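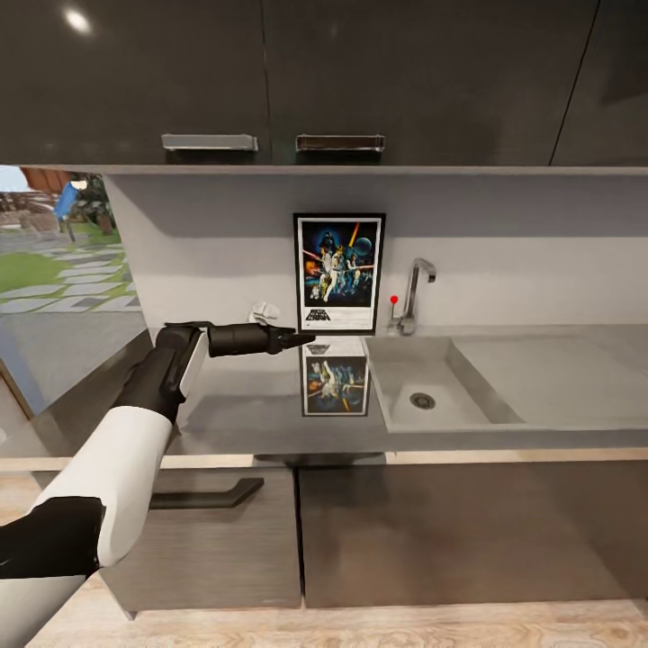
Sustness objected at the outset to the word "collision" in the draft report, saying the simulator had logged no contact at all and that this was the fault the meeting ought to be discussing. The objection was accepted. Item 1 now reads "missed contact, kitchen task set".

1. Missed contact, kitchen task set
Solow reported on the overnight batch in the kitchen environment. Of 3,668 episodes, 1,256 ended with the gripper fingertips inside the backsplash geometry. No contact force was recorded and the stop condition did not fire. All were scored as normal completions.
Cause: the backsplash mesh was exported from Tutila without a collision layer. It renders correctly, so the visual check passed it. Countertop, basin and faucet have collision layers and behave as expected.
Pringle asked whether the poster was affected. Solow: yes, it has a visual mesh only. Reaches towards its lower corner are the most frequent case in the failed set.

2. Safety stop
Pringle noted that the stop threshold on the physical arm was tuned on data from the same environment. The value cannot be relied on. Agreed that it is withdrawn and the previous value restored before the arm is next powered. Speed limit stays at the reduced setting until item 1 is closed.
Sustness asked for the lockout to be recorded in the cell log as well as in the tracker. Agreed.

3. Reflections
Solow raised a second, smaller fault. The depth estimate over the glossy countertop places reflected objects below the surface, and in 7 episodes the planner took the reflected poster as a target. Not thought to be linked to item 1. Left open.

4. Actions
Solow: add collision layers to backsplash and poster, rerun the full batch.
Solow: export check to reject any fixed object with no collision layer.
Pringle: restore threshold, confirm in writing.
Sustness: mark the affected episodes as void. Not to be deleted.
Tutila export settings: owner not agreed, carried over.

5. Any other business
None. Next meeting in December, after the rerun.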